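Merar Short Course in Robot Manipulation
Handout 4: Collecting demonstrations by hand and by remote control
Notes by Esmaeil Farahani, revised by Filipa Cunha in August

4.1 Two ways of showing a task

A policy trained by imitation learns from recorded pairs of observation and action. The two collection methods used on this course differ in where the action comes from.

In remote control, the operator moves a leader device and the robot arm follows. The recorded action is the command sent to the robot, so every recorded motion is one the robot was asked to make. The operator pays for this in speed and in touch. Unless force is fed back to the leader, contact has to be judged by eye.

In hand-held collection, the operator carries the gripper and does the task directly. No arm is present. The action is worked out afterwards from the path of the gripper through space and the width of its opening. Motions are faster and more natural, but some of them may be impossible for the arm that will later repeat them.

4.2 Hand-held collection

Two devices are used for tasks that need both hands. Each records its own video, and the two streams must share a clock. An offset of 80 ms between left and right is enough to spoil a handover, where one gripper must close before the other opens.

The pose of each device is estimated from its video and motion sensor. This works best where the surroundings have plenty of fixed visual texture. Plain walls, mirrors and strong light from a window all reduce the number of points that can be tracked. Collection in homes is therefore preceded by a slow mapping pass, during which the devices are moved through the full working volume and nothing is grasped.

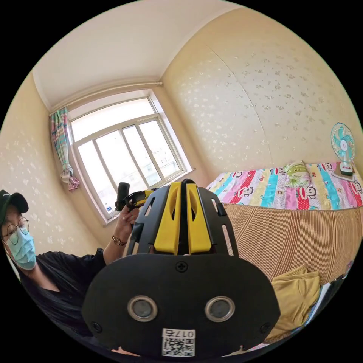

Fig. 4.1. Two hand-held grippers in a furnished room. The second device is raised in the operator's hand, near the window.

The relative pose of the two grippers matters more than the pose of either one in the room. A shared map gives both paths in one set of axes. If the maps are built separately, they must be aligned before the actions are computed, and any error in the alignment appears as a constant offset between the hands.

4.3 Checks before training

Each recording is passed through the Dasova filter script. A recording is rejected if tracking is lost at any point between first and last contact, or if the gripper width is missing. It is also rejected if the path cannot be followed by the target arm within its joint and speed limits.

In the Meireles set, 418 recordings passed out of those submitted. Most rejections were for speed. Students should slow the wrist during reorientation; the reaching phase seldom causes trouble.

4.4 Remote control as a supplement

Remote control remains useful for recovery behaviour. The trained policy is run on the arm, the operator takes over when it starts to fail, and the correction is recorded. Hand-held data cannot supply this directly, as the failures belong to the policy.

4.5 Exercise

Collect 70 recordings of the cloth-folding task with the hand-held pair and 100 with the leader arms. Train one policy on each set with the Flallell settings unchanged. Report the success rate and the median task time for both, and plot gripper width against time for one recording of each kind. State which recordings were rejected and on what grounds.

Shares: 12
Comments (3)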